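November, 11:40 pm

Still buzzing, so I'm writing this before bed. I got the new planner talking to Veledness today! Three weeks of staring at timestamps, and the bug was one line: the wrist stream was being matched to joint states 18 ms old. I fixed that, replayed all 281 logged episodes, and the jitter in the predicted path dropped so much I thought I was plotting the wrong file.

Cudevon's segmenter is next. It's lovely on matte things and goes to pieces on anything shiny or black, so I spent the evening paging through views from all over the table and arguing with my own thresholds. 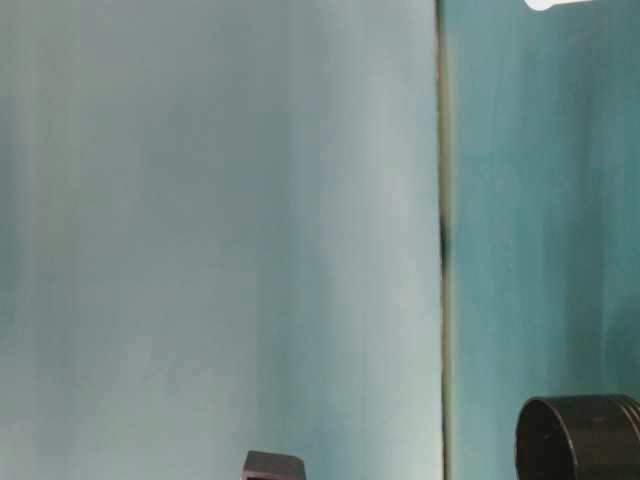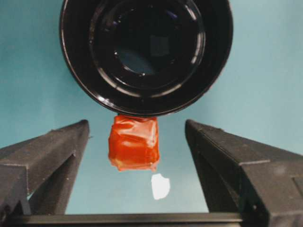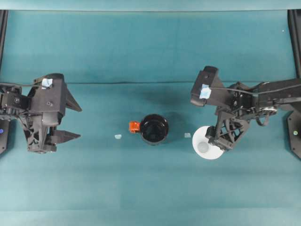

I'm leaning toward letting each view vote, with a confidence per pixel, and having the planner ask for another look when they disagree. The Lollex viewer can already overlay the masks (bless whoever wrote that plugin system). Bumped the training run to 3000 steps before I left and it was at 149 when I shut the laptop. Want to try the slower approach speed tomorrow too, and clean up the config folder, which is a swamp. Need coffee filters.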